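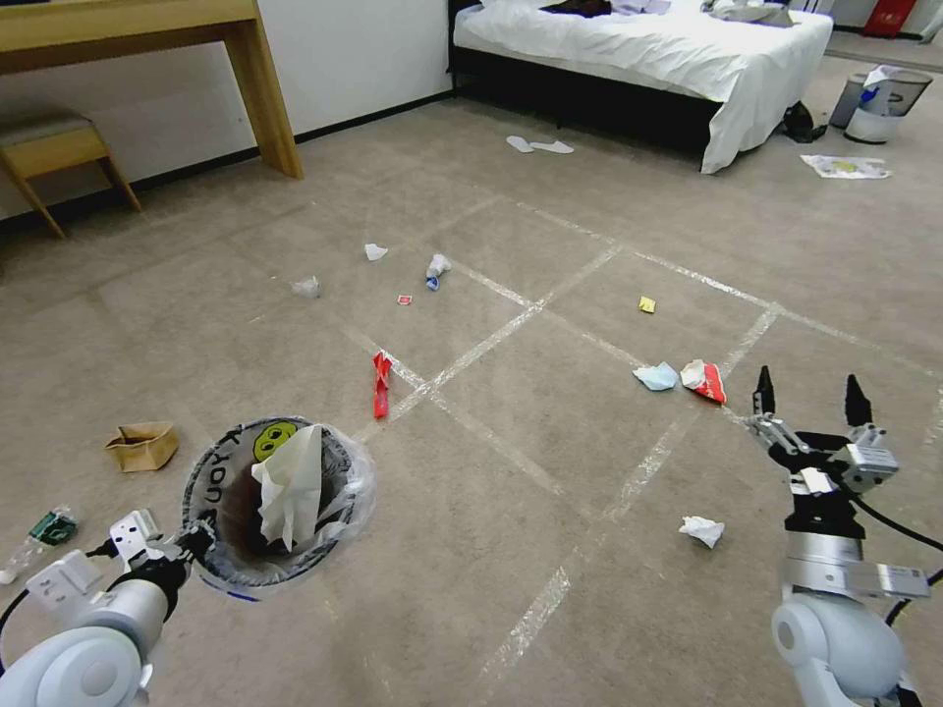
左の手にごみ箱、右の手は待機。ブレスモン社宅、見本室にて。

　見積書は七枚あった。スヴェーヴァ・フェラーロは一枚目の合計欄を見てから、残りの六枚を裏返しにして机に置いた。

「腕は二本必要なんですか」

「左がごみ箱を持ちます」とソムトチュクウ・オラニヤンは言った。「右が拾います」

「ごみ箱は床に置けるでしょう。人類はずっとそうしてきました」

　オラニヤンはクインテラ社の営業で、シュトゥスティッツからストゥレルまで列車を乗り継いで来ていた。乗り継ぎのあいだに、腕は何本必要かという質問への答えを三通り用意していたが、人類を持ち出されるとは思っていなかった。彼は鞄から資料を出し、しまい、また出した。

「床に置きますと、腕が毎回そこまで戻ることになります。一部屋あたりの所要時間に響きます」

「急いでいるように見えますか」

　ガラス越しに見本室が見えた。ベッドには服が山になり、カーペットには菓子の包みや丸めた紙が散っている。床は透明なテープで四角く区切ってあり、そのどれにも何かしら落ちていそうだった。フェラーロの息子の部屋に似ていたが、あちらには区切りがない。白い腕が抱えたごみ箱には緑色の笑った顔がついていて、見積書の金額を知ったうえで笑っているように思えた。

「あのごみ箱は価格に含まれますか」

「別売りです」

「笑っていないものは」

「それも別売りです」

　フェラーロは手帳に「別売り」と書いて線を引いた。ブレスモン社の設備予算は毎年五月に決まる。決めるのは彼女で、使い道に文句を言われるのも彼女だった。去年は食堂の椅子を買い替え、前の椅子のほうがよかったという手紙を八十二通受け取った。そのうち何通かは同じ筆跡だった。

「社宅の部屋数は、いただいた資料では九百四十九とありますが」

「物置を入れてです。物置は掃除しません」

「すると台数の計算が変わりますね」

「下がりますか」

「変わります」とオラニヤンは言った。営業の言葉で、上がるという意味である。

　彼は二枚目を表に返した。保守契約は松竹梅の三種類で、梅では故障のときに電話が通じる。竹では人が来る。松では、来た人が部品を持っている。

「梅だと、電話で何をしてくださるんです」

「状況を伺います」

「竹の人は、手ぶらで来て何を」

「状況を、拝見します」

　フェラーロは感心した。この会社には才能のある人間がいる。ただし設計部ではなさそうだ。

　三枚目は消耗品だった。指先、ケーブル、ごみ袋。ごみ袋の単価だけは街の雑貨屋より安く、そこで彼女の手が止まった。

「袋だけ買うことはできますか」

「袋だけ、といいますと」

「腕なしで」

　オラニヤンはガラスのほうを見た。右の手は指を開いて上を向いている。何かを請求しているような形だった。彼は今まで、あれを希望に満ちた手つきだと説明してきたのだが、今日は言わずにおいた。

「最小ロットがございます」

「何枚です」

「確認いたします」

　彼は廊下に出て電話をかけた。梅の契約と同じ番号にかけたらしく、状況を伺われている声が長いこと聞こえた。フェラーロはそのあいだに四枚目から六枚目までを読んだ。設置費、講習費、講習を受けた者が退職した場合の再講習費。講習は二日間で、昼食代は甲の負担とある。甲は彼女だった。

　七枚目は白紙に近く、下のほうに小さく「ベッドの上の衣類は対象外」とあった。

　戻ってきたオラニヤンに、彼女はその行を指で示した。

「床のものは拾う。ベッドのものは拾わない」

「衣類は判断が難しいのです。捨ててよいかどうか、という点で」

「息子も同じことを言います」

「息子さんは、おいくらで」

　言ってから彼は青くなったが、フェラーロは真面目に考えていた。食費、靴、学費、割れた窓が一枚。五年で償却できる見込みはない。腕は五年で償却できると一枚目に書いてある。

「一台だけ」と彼女は言った。「試用で。保守は竹。昼食は各自持参」

「松になさいませんか」

「部品はうちの廊下に置いておいてください。来た人に渡します」

　オラニヤンは新しい見積書を書いた。今度は八枚になった。増えた一枚は、廊下の使用料についてだった。払うのは乙で、乙は彼のほうである。彼は二度読み、署名欄の手前でペンを止めて、列車の時刻を尋ねた。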